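Pre-flight cabin and systems checklist, with comments
Ellel Flying Group members' newsletter

Thursday, March 29, 2018

Inspected by: Prakash Alva
Second pair of eyes: Aravind Kartha
Airframe hours at inspection: 2805

Spring is nearly on us and the group aeroplane is out from under its covers, so we went round it with the long list. I love this job. You get the cowlings off, you get a torch into all the corners you forget about between December and now, and you come away knowing the old girl far better than you did at breakfast! Items are marked OK, WATCH or FIX. The comments are mine unless there are initials after them.

CABIN

1. Door seals, both sides. WATCH
Left is lovely, supple all the way round. Right has a flat spot near the lower hinge, about as long as your thumb. It still grips a strip of paper when the door is shut, so it stays for now. Please don't slam it.

2. Seat rails and locking pins. OK
Every pin drops fully home. I ran both seats back and forth a dozen times for the sheer pleasure of hearing them click. Rails vacuumed (a biro, two boiled sweets and somebody's fuel receipt).

3. Harnesses. OK
Stitching sound, no fraying at the anchor points. The rear left buckle was stiff and is much better after a clean.

4. Fire extinguisher. OK
Gauge in the green, bracket tight, in date.

5. Carbon monoxide detector. FIX
The spot card was past its date. New one fitted while we were there, so this is now closed. Do look at it when you do your own walk-round, it takes a second.

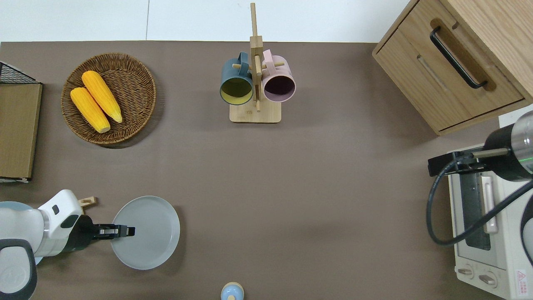
Page 6

HEATING AND VENTILATION

6. Exhaust shroud and heater muff. OK
Removed and looked at properly, inside and out. No cracks, no soot trails, no bulging. This is the item I care about most on the whole sheet. The cabin heat comes straight off the exhaust, and any hole in there ends up in your lungs. If you smell fumes in the cabin, heater off, fresh air open, and land.

7. Heater control cable. WATCH
Full travel, but it drags a little in the last part of the pull. A.K. thinks the outer sleeve has a kink behind the panel and I agree with him. We'll have a go at rerouting it at the next maintenance evening. Until then pull it gently and check it goes all the way back to OFF.

8. Scat hoses. FIX
One hose chafed through to the wire where it passes the engine mount. Replaced, and moved clear with a new clip. Really pleased we found that one.

9. Overhead fresh air vents. OK
All four turn and shut off. The front right used to whistle and now doesn't, thanks to Ilango Poojary, who took it to bits on his own kitchen table and brought it back the next morning working like new.

10. Windscreen demist. OK
Good flow both sides with the engine running. Worth knowing that it's weak at idle, so give it a minute or two at fast idle on damp mornings before you taxi.

ENGINE BAY

11. Oil level and leaks. OK
Level good. A light film under the rocker covers, the same as last year, wiped off so that we can see if it comes back.

12. Alternator belt. WATCH
Tension is right. There is slight glazing on the inner face and I would like to change it before the summer touring starts. A spare is in the cupboard, in the Tymoshchuk box, top shelf.

13. Battery and tray. OK
Terminals clean, tray dry, vent tube clear. Held its charge over the winter beautifully.

14. Baffles. WATCH
The rubber is curling away from the cowling at the back left corner. It lets cooling air escape and that cylinder will run warmer than its neighbours. Raghavendra Sundaram has offered to cut a new strip and I said yes before he could change his mind.

15. Hose clamps and wire locking. OK
All checked by hand. Two clamps took a quarter turn.

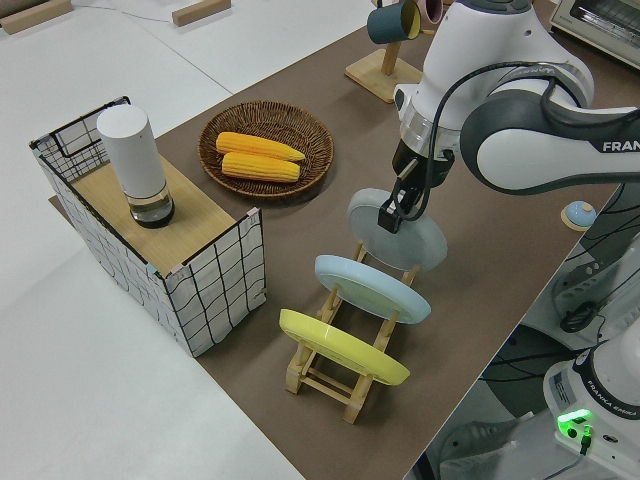
Robotic arm at the dish rack.

OUTSIDE

16. Tyres and brakes. OK
Tread fine, no flats. Pads have plenty left. No fluid at the calipers.

17. Control hinges. OK
Free and full movement, cleaned and greased. The elevator trim is so much smoother now, go and feel it.

18. Static ports and pitot. OK
Clear. PLEASE put the pitot cover back on after flying. I found it in the door pocket.

19. Lights. FIX
Left wingtip light was out. It was a corroded contact and the bulb was perfectly good. Cleaned and working.

20. Fuel drains. OK
Samples clear from both tanks and the gascolator. Caps seal well, and the O-rings were new in December.

COSTS AND JOBS

Parts for this check came to £170, mostly the hose and the detector card. The next session is a maintenance evening in the Witen hangar, with 9 jobs on the board, most of them small. Beginners are very welcome, and cleaning spark plugs beside somebody who has been doing it for years is a brilliant way to learn. Bring gloves and a head torch if you have one.

Paavo Leinonen has asked whether the group would think about a portable cabin cooler for the southern trip. I'm keen in principle, but it needs a proper look at the weight, where it straps down and what it pulls from the electrics. Paavo is borrowing one from the Jesis syndicate so that we can put it on the scales.

All FIX items closed. WATCH items are copied to the inside cover of the tech log. Initial against them if you notice any change, even a small one.

P. Alva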